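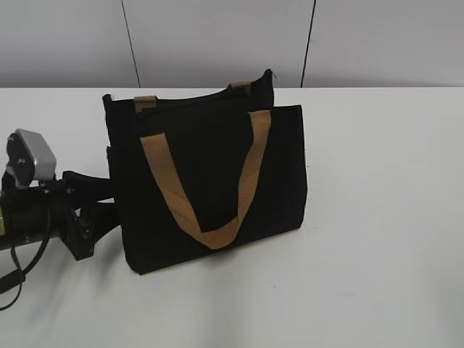

4. Working rules for soft goods

4.1 Why the existing rules did not fit

The safety rules we inherited at Kindton were written for boxes. They say so on the first page, and they say it again in the appendix, where a box is defined with a care usually kept for treaties. A box has a top, a known weight and a face to push against, and it stays the same shape while you think about it. Most of our episodes involve things that do none of this. A tote bag sags. It folds over the finger that was meant to pick it up, and its handles go wherever they like.

For the first weeks we applied the box rules anyway. Operators were asked to record the "grasp face" of every object before moving the arm, and they filled in the field faithfully. For bags the entries included "front", "front-ish", "strap" and, in one case, "yes". We took this as a sign that the field was wrong and the operators were coping. The rules in this section replace that part of the inherited text. They were drafted at Kindton, tried there and at the Erdale site, and then cut by half when Erdale pointed out that no one had read past the second page.

The final set was used for 1,245 episodes. Of these, 1,049 passed review without a query. The rest were sent back, mostly over what counted as contact, a matter on which we had believed ourselves to be in full agreement.

4.2 Before the arm moves

Rule 1. The table is cleared down to the object in use. Tape, pens, spare fixings and mugs go on the shelf. The mugs were added at the request of Erdale and we did not ask for details.

Rule 2. Straps, handles and cords are left as they fall. Early on, operators tidied them between episodes, laying each handle neatly along the front of the bag, and the resulting data suggested a world in which all bags had been ironed. A strap may be moved only if it hangs over the edge of the table or touches the arm at its rest position, and the move is written in the log.

Rule 3. Metal parts are noted by hand. Rings, clasps and zip pulls are small, hard and shiny, and they behave quite unlike the cloth they are fixed to. A finger that closes on a fold of canvas will forgive a good deal. A finger that closes on a ring has a hard, slippery thing between it and whatever it was trying to hold, and the force reading may climb much faster than the operator expects. The log therefore asks a single question – is there metal within reach of the fingers – and takes yes, no or unsure. "Unsure" is treated as yes.

Rule 4. The arm's own cables are checked for slack over the whole of the planned reach. The box rules checked them at the rest position only, where they have always been fine. Figure 1 gives the sort of arrangement we mean: the cable hangs in a loop under the arm while the gripper is out at the side of the bag, and it is in that outstretched pose that the loop must be looked at. A cable that is tidy at rest and taut at full stretch passed the old check every morning.

4.3 Speed and force near cloth

Cloth gives late and then all at once. The inherited limit on closing force assumed that the reading would rise as soon as the fingers met the object, and with a box it does. With a bag the fingers may travel a fair way through loose fabric while the reading stays close to nothing, then arrive at a seam, a buckle or the table. The limit was never broken during our trials, which is a comfort, but it was often reached in a single step, and we do not think a limit should be met by surprise.

We therefore halve the closing speed once either finger is judged to be touching the object, whatever the force reading says. Operators disliked this rule more than any other. It makes a short task longer and gives the person at the controls the feeling of pouring cold honey. We kept it, with the one change that full speed may be used for opening, as no one could name a case in which letting go slowly had helped.

Pressing downwards on cloth is a separate matter. A finger that slips under the side of a bag is also a finger close to the tabletop, and the cloth hides how close. Rule 6 sets a floor height for the fingertips that may not be lowered by the operator in mid-episode. It can be lowered beforehand, by two people, both of whom sign. The second signature is there to slow things down and has proved very good at it.

4.4 What may be written down

The largest share of the disputed episodes came from labels. Our label sheet, which follows the Mäkelä format with a few fields removed, asks for the kind of contact at set moments: none, touching, pushing, holding. On boxes the reviewers rarely argued. On bags they argued at length, sometimes with themselves, one reviewer having marked the same moment as "pushing" before lunch and "holding" after it.
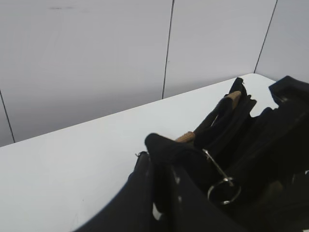
Part of the trouble is that each camera makes its own promises. The fixed view shows the bag as a whole and leaves the fingertips in doubt. The wrist view is all fingertips and folds, so a reviewer who starts there can lose track of which bit of black cloth belongs to the body of the bag and which to a strap. When gripper and bag are both black, as in Figures 1 and 2, the join between them is at its hardest to read in exactly the place where the label sheet wants an answer. A reviewer with a deadline will supply one.

Rule 7 deals with this by lowering our ambitions. The label must be the weakest one that all views support. If the fixed view allows either pushing or holding, and the wrist view allows either pressing against the cloth or reaching into it, the label is "touching" and the reviewer moves on. A stronger label needs the moments before and after, and the sheet must then say that they were used. In Figure 2 the finger meets the cloth close to a metal ring; a reviewer may record both of those things and must stop there. Whether the ring was about to get in the way belongs to a later moment and has its own row.

There was some worry that this would leave us with a heap of timid labels. It did lead to more of them. It also ended the practice, which we had not known was a practice, of reviewers opening the result of the episode first and labelling backwards from it. An episode that ended with the bag in the air had been granted a great many confident "holding" labels on the way up, several of them earned before the fingers had closed.

Rule 8 covers colour words. Reviewers may use colour to point to a part ("the tan handle") but may not use it to say what the part is made of. Webbing, leather and cork all come in light brown, and a small patch of it seen between two folds looks like whichever of them the reviewer thought of first. We had one bag whose handles had been logged in all of these materials by the end of March, and it was the same bag throughout.

4.5 When to stop

The Ranevov checklist, which both sites used as a starting point, contains a stop rule that runs to a full page and covers fire. Ours is shorter. The operator stops if a strap has gone round any part of the arm, if metal is caught between the fingers, if the object reaches the edge of the table, or if the operator is no longer sure what the fingers are touching. That last clause was the hardest to get agreed. It was said that operators handling cloth are never quite sure what the fingers are touching, and there is something in that. The wording now reads "no longer sure", so that one has to have been sure at some point in order to stop being so.

A stopped episode is kept, labelled up to the stop and counted. The box rules threw such episodes away, and the effect at Kindton was that people became reluctant to stop, as a morning of careful stopping looked on the weekly sheet just like a morning off. Under the new rules the sheet has 2 columns, one for finished episodes and one for stopped ones, and neither is totalled. We did try adding them together. The total was read out in a meeting as a score, and the row was taken off the sheet the same afternoon.

Freeing a strap from the arm is done with the motors off and by hand. This had seemed too plain to need a rule. It is Rule 11.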